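How Do We Test a Robot's Grip? 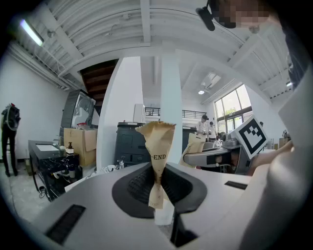

A paper bag held between the ribbed pads of a hand-held gripper.

A gripper is the part of a robot that does the work of a hand. At the Trivden Learning Centre, staff compare different grippers to find out which is best suited to each task.

Many of the tests begin without a robot arm. A person holds the gripper and uses it to pick things up. A computer can later study these movements and learn from them.

Paper bags are a difficult test. A bag creases when it is squeezed, so it never has quite the same shape twice. If the grip is too weak, the bag will slip. If it is too strong, the bag may tear. Ridges on the pads help to stop it sliding.

Each gripper is given 80 tries with the same kind of bag. "A fair test changes one thing at a time," explains Danjuma Bassey, who leads the programme.

Try it yourself: pick up a paper bag using two wooden spoons. Where is the best place to hold it?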